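Chapter 6
When the Grip Lets Go

In February, a household robot on trial at the Stornden test kitchen was loading a dishwasher for the 586th time. Its fingers closed on a plate, the control software reported a firm hold, and the plate slid out and broke against the lower rack. The robot went on with the job. It carried nothing across the kitchen, opened its hand over the rack, and logged the task as complete.

Katalin Simon, the technician on duty, pressed the stop button 35 seconds later. By then the hand had gone back into the machine twice, pushing broken pieces into the wire.
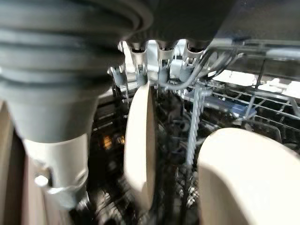
The fault was traced to the way the software judged a grip. It read the current drawn by the finger motors and treated any value over a set limit as proof that something was being held. A finger pressed against a rack wire draws current too. The software had no means of telling a wire from a plate, and the limit had been chosen on an open bench, where there were no wires to touch.

Miklós Veres and Cúc Vi later went through the trial records. Out of 3274 logged grips, 30 showed the same pattern: a high current reading, followed by a sudden drop that no part of the program was watching for. Most had caused no damage and had been passed over.

We call this a silent failure. The machine does not stop, and no alarm sounds. Sections 6.1 and 6.2 deal with how such failures are found in records. Section 6.3 covers the changes made at Stornden, including a second check on finger position.
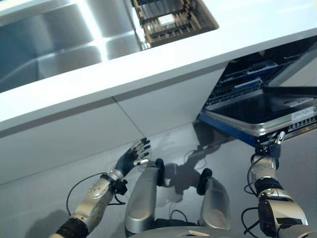
Why didn't the emergency stop act without a person pressing it?
It was set to trip on excess force at the arm joints, and the force at those joints stayed within its limit the whole time. A dropped plate lowers the load on an arm.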